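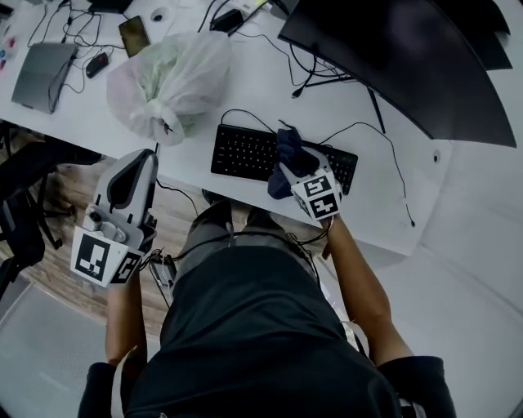

Two hand-held grippers in use at a desk, with a dark cloth held in the one on the right.

Hundbridge robotics firm tries out two hand-held grippers

Nov 11, 2023

HUNDBRIDGE - Vondach, the automation company on Mumden Road, has started a side-by-side trial of two finger designs for its hand-held grippers, with most of the work done at ordinary office desks.

The trial began in the company's main office after a first round in August was stopped early. That round used hard plastic blocks, and both designs handled them well enough that the results were of little use, according to test lead Perihan Bilgin.

"Blocks are easy," Bilgin said. "We got the same score on both sides for a week. Cloth gives us a difference on the first morning."

The new round uses 16 tasks. They include picking up a cloth, moving it from one side of a desk to the other, passing it from hand to hand and laying it flat. Other tasks call for closing a laptop, coiling a cable and putting a small item into a bag. Each operator does every task with both finger designs before moving on.

The grippers carry printed square markers with black-and-white patterns. Software reads the markers from camera images and works out where each tool is and how it is turned. The company wants to know how often the markers are lost from view during two-handed work, when one tool passes in front of the other or loose fabric covers a tag.

Costel Zamfir, a mechanical engineer at Vondach, designed the newer set of fingers. They are 9 millimeters shorter than the old ones and have a softer pad. He said the shorter fingers hold thin fabric more firmly but need the operator to get closer to the desk surface, and some operators do not like that.

"You have to drop your wrist more," Zamfir said. "After 40 minutes people start to feel it in the forearm. The old ones are kinder to the arm and worse at the job. We have not settled which of those matters more."

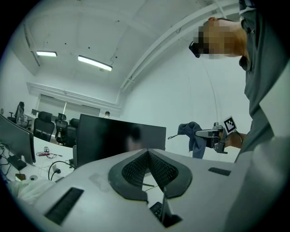
An operator holds up a crumpled blue cloth in a marker-tagged gripper, seen from a camera on a hand-held tool.

Camera placement is the other half of the trial. One view comes from above the operator and others come from the tools themselves. The overhead view shows both hands and most of the desk. A view from the tool gets close to the work, but the body of the gripper can take up a large part of the picture.

Faustino Rosales, who writes the tracking software, said three lens settings are being compared. The widest one takes in more of the room and bends straight lines near the edges, so the marker readings have to be corrected before they can be used. He expects to drop one of the settings before the end of the trial.

Rosales said the desks are deliberately left in their usual state, with cables, keyboards and personal items in place. Earlier recordings made on a cleared bench gave better tracking numbers than the team later saw in customer offices.

The work is paid for in part by Manríquez, a laundry and linen supplier that has asked Vondach for a gripper able to sort small textile items. Yolotzin Valdovinos, operations manager at Manríquez, said her company has looked at suction tools and found them slow with loose cloth.

"Our staff pick up a crumpled napkin without thinking about it," Valdovinos said. "I would like to see a machine do it on the first try, and so far I have not."

No order has been placed. Valdovinos said a decision depends on the drop rate, meaning how often an item slips out between pickup and release, and on the price of replacement pads.

Vondach plans to send Manríquez a written report when all the tasks have been run. The same finger designs will then be fitted to a bench-mounted arm and put through a shorter list of tasks. Bilgin said the arm tests will use the same cloths.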